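The Bin by the Desk

Tove Vestergaard empties 13 wastebaskets in her house in Maditstead, and she has opinions on all of them. Mesh is her favorite. It weighs next to nothing and you can tell how full it is from across the room. Dust and pencil shavings do fall through the sides, so she lines it – always with a handled bag, loops folded out over the rim. 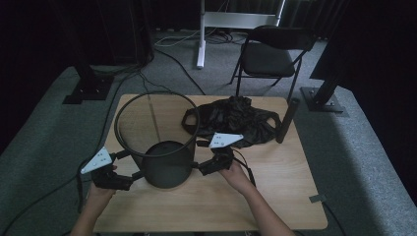 A black mesh wastebasket, with a bag lying beside it.

What goes into the bag is another matter. Since June, cardboard tubes have had their own shelf. Bergþóra Østergaard, who writes the Kunora newsletter on household sorting, keeps the sturdy ones for cords and rolled paper. Plain cardboard goes to recycling once it creases badly. Foil has to be peeled off first.
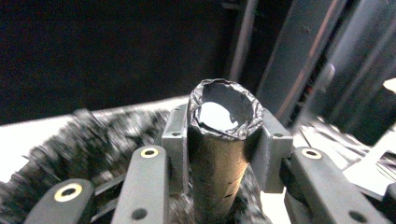
Cardboard tube with foil folded over the rim.

Tape is harder. A wrapped tube lasts longer in a drawer, but the tape rarely comes away clean, and in Maditstead that makes it trash. 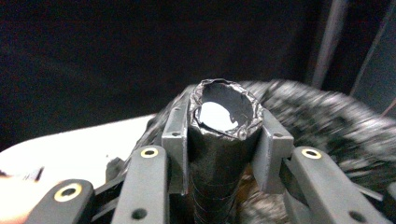 Vestergaard gives the whole job 10 minutes in the evening. She starts upstairs, ties off each bag as she goes and leaves the kitchen for last. The mesh gets a rinse in the tub when it looks gray.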